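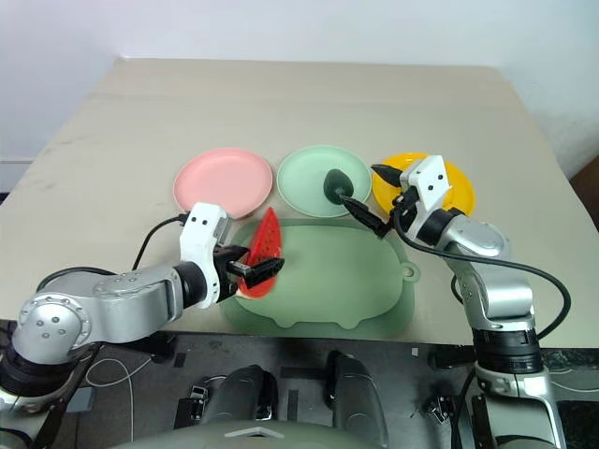 Table laid, Trestuvstead: one slice of watermelon, three plates to choose from.

The Volex had been setting the table for 70 minutes, and the guests were due at 7.

"It's thinking," said the man from Erard, who had sold it to us.

It held the watermelon slice over the pig placemat the way my uncle holds a winning card. Pink plate, green plate, yellow plate. The other arm hung near the dark green thing — an avocado, my wife said, a gourd, said the man from Erard — and would not commit.

"Can it do dishes?"

"April," he said.

"Which April?"

He checked his phone. The watermelon moved 2 inches toward the pink plate and then went back over the pig.

I got the forks out myself. My wife called Muñoz's and asked if they still had a table for three.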